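**Kiltville, September** – Gakix, the mobile phone service based in Kiltville, has launched a plan that lets customers keep their number while they are out of the country without paying for a full monthly contract. It is called Gakix Hold and is open to new and existing customers from this month.

A customer on Gakix Hold pays £4 a month. Calls, data and outgoing texts are switched off, but the number stays registered to the account and incoming texts are still delivered. Voicemail also stays on, and messages can be played back through the Gakix website.

The company said most requests for the plan came from people working away for part of the year, who had been cancelling their contracts and then asking for the same number back when they returned.
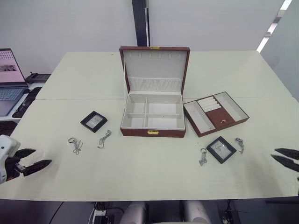

"We used to tell people to move to the cheapest tariff and put up with it," said Mattes Meinecke, head of customer plans at Gakix. "That was a poor answer if you were away until spring. Some went to another provider and some lost a number they had used for years. We trialled this with 148 customers in Kiltville and Grumen first, and the main thing they asked for was to keep getting texts from their bank."

A number can be held for up to 30 months. Customers can start or end a hold from their online account or by phone, and normal service resumes within 2 hours of the request. There is no charge for going back to a full plan – the customer picks any tariff on sale at the time.
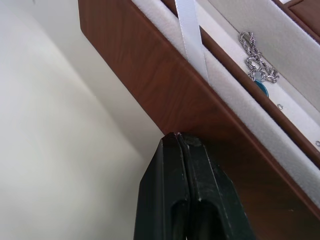 *Photo: Gakix*

Customers who are still inside a minimum contract term can use Gakix Hold, but the term is paused and the remaining months are added on at the end. Handset payments carry on as normal during a hold. Family accounts can hold one line and leave the others running.

Gakix Hold works with both plastic SIM cards and eSIMs. Customers who plan to use a local SIM abroad in the same phone should check before they travel that the handset is unlocked. Gakix unlocks its own handsets free of charge on request.

The plan can be set up at the Gakix shops in Kiltville and Grumen, or online. Staff at the Khoo service desk can also help with existing accounts, but cannot open new ones.

**Media enquiries:** Gakix press office, Kiltville. Mattes Meinecke is available for interview by phone in the mornings.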